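Minutes of the Toy and Puzzle Working Group, May meeting

Start: 10:15. Place: the small room next to the Gresedine workshop.
Minutes written by: Mehwish Durrani

Present: the working group from Homex, two guests from Sumampouw (foam cutting), and the reading room staff from Gresedine. Cemurix sent apologies and a written comment, which is included under point 3.

**1. Minutes of the last meeting**

Approved with one correction. The price for the first order was written per board, but it is per set (board with pieces). I have changed this in the shared copy.

**2. The green sorting board**

The board was on the table during the meeting, so that everybody could look at it and handle it. It is the mint-green foam version with four openings: octagon, circle, cross and square. We had only the red round piece with us. The other pieces are still at Sumampouw.

The following was said:

- The color is good. Two members like it better than the darker green from the winter, because the holes are easier to see against a light table.
- The thickness of the foam was accepted. A child can hold the board by the side with one hand.
- The cross has many inner corners. Gresedine asked if these corners will tear after much use. Sumampouw answered that they can make the corners a little round, but then the piece must also be changed.
- The octagon and the circle are perhaps too similar for the youngest children. There was a long discussion about this and no agreement. Some members think that the similarity is exactly the interesting part of the puzzle. It was decided to keep both shapes for the test group and to ask the parents.
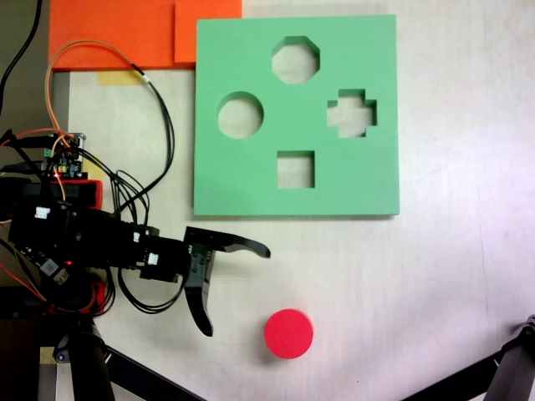
**3. The red round piece**

Cemurix wrote that the piece should be lower, so that it disappears completely in the board. The group discussed this and does not agree. If the top of the piece is in reach of the fingers, the child can take it out again without turning the board over. With the board lying flat, the round piece stands upright in its hole and the red top is easy to see.

It was also asked whether every piece should have its own color. Homex prefers this. Gresedine prefers one color for all pieces, so that the child looks at the shape only. The decision is moved to the next meeting, when all four pieces are here.

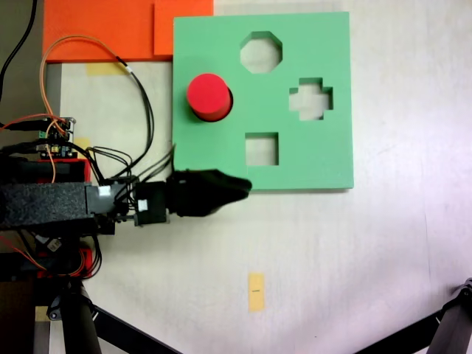
**4. Order for the test group**

The group agreed to order 25 sets. The budget for this is 975 dollars, delivery included. Sumampouw will confirm the price in writing before the order is sent. If the test goes well, the next order can be up to 100 sets, but this needs a new decision.

The sets will be packed in flat cardboard boxes with the board at the bottom. Plastic bags for the pieces were not wanted. Homex will look for small cotton bags.

**5. Tasks**

- Sumampouw: bring the three other pieces, and one cross with rounded corners for comparison.
- Homex: find cotton bags and ask for a price for 12 samples.
- Gresedine: write the short question sheet for parents (one page, large letters).
- Mehwish Durrani: answer Cemurix about the height of the round piece and send them these minutes.

**6. Other matters**

The key of the small room must be returned to the front desk after each use. Last time it was missing until the afternoon.

The meeting closed at 11:40. The date of the next meeting will be sent by email when the pieces are ready.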